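How to Set Up a Two-Bin System for Small Parts (and When Not to Bother)

Posted by Kyriaki Petridis
Jul 17, 2023

I have read a lot of articles that promise a two-bin system will change your workshop. It won't. It will stop you running out of screws on a holiday weekend, and that is a much smaller claim. If you fix things for a living, or for enough of your neighbors that it feels like one, it may be worth an afternoon. I would be wary of anyone who says it takes less.

The idea is old and simple. You keep two bins of the same item. You use from the first. When it is empty you reorder, and you start on the second while you wait. No counting and no app. The sellers of storage software will tell you that you need both, and I have yet to see a repair bench where that was true.

What you need

Pairs of bins, same size, as many pairs as you have items worth tracking
Cards or heavy paper
A marker that does not rub off
A shelf or bench where both bins of a pair can stay together

You do not need the matching set. Curker sells a starter kit with colored lids and I bought it, so learn from me. The lids stayed on for a week. After that they lived on top of a cabinet and collected dust.

Step 1. Decide what deserves a pair

Most things do not. Go through what you have and pull out the items that stop work when they run out. For me that was wood screws in two lengths, hose washers, wire nuts and one kind of picture hook. Everything else can stay in the coffee can.

People go wrong here by being thorough. Themis Liapis labeled a pair for every item in his shop, 202 of them, and then spent his evenings looking after the labels. He is back down to 27 and tells me he has not missed the rest.

Step 2. Work out how much goes in the second bin

The second bin has to last from the moment you reorder until the new stock is in your hands. Take the longest delivery you have had in the past year, never the one printed on the website. If you go through 200 washers in that time, the second bin holds 200 washers plus a bit extra for a bad week. The first bin can hold whatever is left in the box.

If you have no idea what you use, guess high and fix it later. The formulas online look very exact, but they want numbers that a small shop does not have. I tried one with three decimal places and it told me to keep 2140 wire nuts. I own one house.

Step 3. Place the pairs

Front and back works better for me than left and right. The bin you are using goes nearest your hand and the reserve goes directly behind it. With left and right, sooner or later someone takes from both, and then you have two half-empty bins and no signal at all.

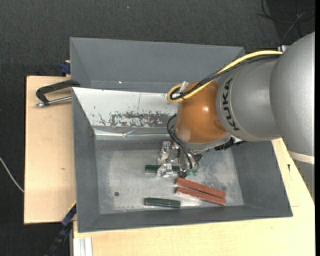
Front bin and back bin, long sides parallel.

Set them square to each other if you can. It sounds fussy, but bins that sit crooked tend to drift along the shelf until you can't tell which reserve belongs to what. Open tops are fine for anything heavy. For light stuff near a fan or a garage door, use a lid, and accept that you will lose the lid.

Step 4. Write the card

One card per pair. Put it in the bottom of the front bin, under the parts, so that you meet it when the bin is empty. On it write:

the name of the item as the supplier writes it
the part number
the supplier
how many to order

That is the whole card. I have seen templates with space for a photo, a bar code and a color grade. Ask yourself who is going to fill that in.

Step 5. Give the cards one place to go

An empty bin is only useful if someone acts on it. Hang a hook or clip where you do your ordering and put the card there the moment you find it. When the parts come in, fill the empty bin, put the card back in the bottom, and slide that bin to the back. The other one should already be in front.

When it breaks down

Shared benches are the weak point. Ourania Panagiotou runs one with several other people, and cards kept vanishing into pockets until she tied them to the bins with string. It looks awful and it works.

Seasonal items are also trouble. Weatherstrip moves fast in December and hardly at all in summer, so a reserve set in July will let you down. I keep those out of the system and just buy early.

Anything with a shelf life, like glue, is a poor fit too. The second bin sits for months and you find a solid lump when you need it most. Buy one tube, use it, buy another.

Check your amounts after the first few reorders. If the second bin was nearly full each time the delivery came, cut it down. If you ran dry, raise it - and look at your supplier while you are at it.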